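Right, finally tackling the pile that's been living on the spare room floor. Clothes AND paperwork, all mixed up together, don't ask me how it got like this.

Started with the folding as that's the bit I like. Orange one came out as a proper neat rectangle, very pleased with that! The lavender with the white stripes is folded too, and the light turquoise shirt with the little logo.

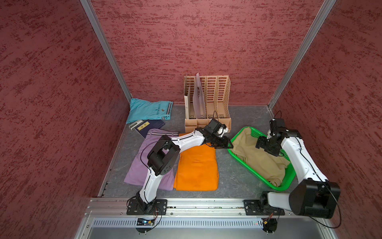 Paperwork next. I've had the same tan file organiser since we lived in Dimside (four slots, holes all over, weighs nothing) and I still can't decide what goes where. Bills at the front? Car stuff at the front?? Eetu does his by colour, which only works if you own more than one folder. Mine's navy.

Beige thing in the green basket can wait. It creases if you so much as look at it, so I'm doing that one last with a cup of tea.

Margus, if you're reading, I found the Druro guarantee. It ran out in March. Sorry!

Anyway 10 sheets stapled, 17 for the recycling. Back after lunch.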